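Ticket 113 – Booking page thinks the hall is in use for ever
Opened: 3 March 2023
Status: Waiting on customer
Site: Rutstead Rooms
Product: Sternard Bookings

The calendar for the small hall shows every evening as taken from now until June. I would love this to be true. We have a baby group, a bridge club and a tap class that is mostly two sisters, and between them they do not fill a week.

Tried so far:
Logged out and in again. No change.
Cleared the cache, as instructed. This logged me out of my bank, my email and the library, and the hall remained fully booked.
Deleted the bridge club's repeat booking. The calendar went blank for a moment, then filled up again, this time in orange.
Put the bridge club back, with apologies.

The large hall works perfectly. Same settings as far as I can see, though the settings page runs to 10 tabs and I gave up caring somewhere in the invoicing ones. 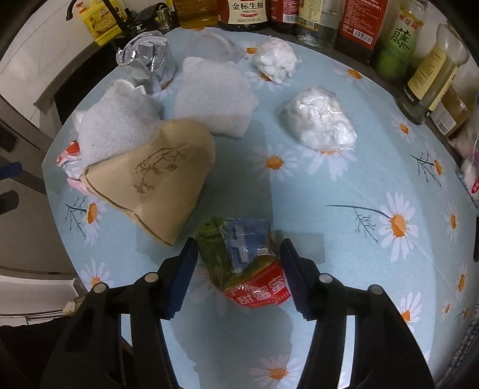
Priit Dambrauskienė replied that an evening only goes orange when a booking has no end time, and asked whether anything had been brought across from the old Cropper diary.

Yes, all of it, in one go, using your import button. I have now looked, and there is an entry called "Humthorpe choir (maybe)" with a start time and nothing after it. The choir never came. It has apparently been singing in our small hall ever since.

Gave it an end time of 10 pm and saved. Most of the evenings have cleared – 2 are still orange, both of them tap. Opening either one gives me "Something went wrong", in a friendly typeface.

Please leave this open. I have to go and ring the bridge club, who all got a cancellation email.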